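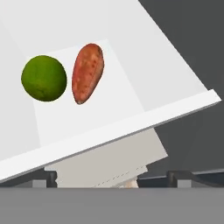
3.2 Teleoperated demonstrations in simulation

Reda Nasr, Abdelghani Erraji
2021-03-22

The produce task uses a white tray with two items, a lime and a sweet potato. The operator moves the simulated arm by remote control and must lift the named item out of the tray without displacing the other one. The lime tends to roll when touched off center. The sweet potato has to be grasped across its short axis, so the operator must set wrist rotation before descending.

Commands were sent through Litia, our teleoperation client, and logged at each control step. We recorded 1,293 demonstrations. Item poses were randomized at reset. Runs with a dropped item were kept in the log but excluded from training.

Each operator had 13 practice runs before recording. Erraji's early runs show long pauses above the tray, and we trimmed these with a velocity threshold. Trimming was not applied to the grasp phase, where slow motion is intended.

3.3 Known problems

Depth is hard to judge from a single fixed view. Both operators lowered the gripper too far in early runs. A second view was added in Litia after run 8.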